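How to plan a first budget for a kitchen-task robot set-up

Last updated: May
By the Grultholm workshop desk
14 shares | 6 comments

If you have been handed the job of working out what a first robot arm is going to cost your group, sit down with a cup of tea before you open any catalogues. I say this with affection, having gone about it the wrong way round myself. I spent a happy fortnight comparing arms, picked one, got it approved, and then found I had no money left for a table to bolt it to. What follows is the order I would do things in now, and the order we use at Grultholm whenever a new bay is being fitted out.

I am writing mostly for small teams who want an arm to do household sorts of jobs: taking things out of a fridge, putting them back, opening a door, clearing a worktop. Much of it will carry over to other work, but the kitchen is where I have made my mistakes.

Step 1. Write down the task before the machine

Take one sheet of paper and write the job as a person would do it. "Open the top door. Take the bottle out. Put it on the table. Shut the door." Four short lines, and already you have most of your shopping list in front of you. You need a fridge, a table, a bottle (several, please, they get squashed), and something that can reach between the first two.

Do try to keep to one or two tasks for the first round of spending. It is very tempting to write down everything a kitchen robot might one day do, and then you find yourself pricing an arm that could lift a casserole dish when all you have promised anybody is a drinks bottle. A heavier arm wants a heavier base, a bigger power supply and more room round it, and the whole budget creeps upwards behind it.

Step 2. Set the room out with what you have

Before you ask for a single quote, put the real furniture where it is going to stand. A second-hand fridge will do nicely, and so will a plain table. Push them about until a person can do the task comfortably without shuffling their feet, and then mark the floor with tape so that it all goes back in the same place after the cleaning.

The things I look at during this stage are how far the worktop is from the shelf, which way the door swings, and how much space the open door takes up. Hinges matter more than you might think. A door hinged on the right opens out to the right, and anything standing on that side may have to move, so check it with the door fully open and again with it half open. I also like to leave a clear patch of tabletop nearest the fridge, as that is where things will be put down most often. 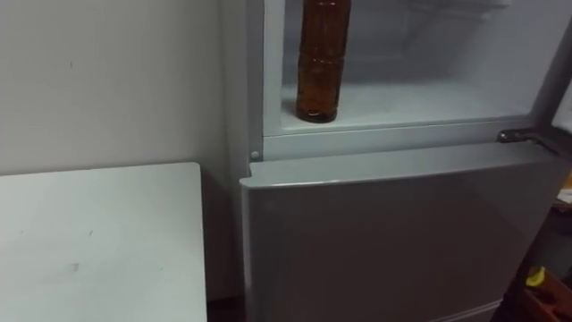
Bottle in the upper compartment, table close by on the left, door hinged on the right.

With the furniture settled, get out the tape measure and write four things on your sheet: the height of the compartment floor, the height of the tabletop, the distance from the near corner of the table to the far back of the compartment, and the width of the opening. Measure the opening at its narrowest point. I once measured the outside of the cabinet and was very pleased with myself until the gripper came.

Step 3. Turn your measurements into a reach

Now you can look at arms, and you will find it much quicker work. Suppliers quote reach as the furthest point the arm can get to when it is stretched right out, and an arm stretched right out is not much use for picking anything up. Take the longest distance on your sheet and add 200 mm to it, and look only at arms whose quoted reach is more than that. It is a rule of thumb from our own bays and you may want more if your base has to sit well back from the table.

Measure that distance from where the base will be, by the way, and in a straight line through the air. If the arm has to go up and over the edge of a shelf, the path is longer than it looks on a floor plan. A length of string held by two people is a perfectly good way of testing this, and rather good fun on a wet afternoon.

Then think about the gripper. For a plastic bottle you want fingers that open wider than the bottle with a little to spare on either side, and that can be told to squeeze gently. Ask the supplier how wide the hand itself is as well as how far it opens, because the whole hand has to go in through the door along with the bottle coming out.

Step 4. Build the budget in layers

I keep the budget on one page with a line for each layer, and fill it in from the bottom of the room upwards.

Furniture and fridge. Cheap, but write it down. Include bolts, brackets and the tape.

Base or stand. Ask whether the arm comes with one. Ours did not, and a solid stand cost more than the table and fridge put together.

Arm and controller. Usually the biggest line. Check that the controller is in the price, along with the cables and the emergency stop.

Gripper. Often quoted separately. Budget for a spare set of fingertips from the start.

Cameras and lighting. Fridge interiors are bright white and shiny, and a camera that copes well with a worktop may struggle with one. Borrow before buying if you possibly can.

Computer. You may have one already, but do find out what the software wants before you count on it.

Consumables. Bottles, cartons, tubs, cloths, spare shelves. It sounds like small change and it does add up over a year.

Your own time. Fitting out, testing, tidying and mending. If your organisation charges for staff hours, this line can frighten people, so warn them early.

For our last bay we were given 4000 pounds for everything apart from the arm, and it was enough, though only just. The money went fastest on the stand and the cameras. I would happily have spent less on brackets had I known the old ones in the cupboard would fit — do look in your cupboards.

Step 5. Ask for quotes that can be compared

Send every supplier the same sheet: the task, the measurements, the object to be picked up and the date you hope to be running. We sent ours to Zenix and to Terkeo, and the two replies were laid out so differently that it took me most of a Monday to line them up. Zenix had priced the whole kit as a bundle. Terkeo had listed every part, right down to the cable ties, with delivery on a separate page.

To save yourself that Monday, ask each of them to fill in your own page of layers. Most will do it cheerfully if you ask at the beginning. Have them state the following as well:

— how long delivery takes, and what it costs
— what the warranty covers, and who pays the carriage if something goes back
— whether software updates are included, and for how long
— whether you can have the arm on trial in your own room

That last one is worth pushing for. A day with a loan arm standing next to your own fridge will settle more arguments than any number of brochures. We had one on loan through Ochoa, the hire firm we use for lifting gear, and moved our table twice before lunch.

Step 6. Hold something back

When the page is full, stop before you have spent it all. I like to commit up to 80 per cent of the money on the first order and leave the rest alone until the arm has been running for a few weeks. By then you will know which of your guesses were poor. Perhaps the table is too low, or the fingertips are too slippery, or you need a second light. These are small things to put right if there is money in the pot and very wearing if there is not.

Keep a running list by the bay of anything people wish they had. Put the price beside each item if you can find it, and the date it was asked for. It makes the second order very easy to write, and when next year's budget comes round you can hand over the list with the quotes pinned to the back.

6 comments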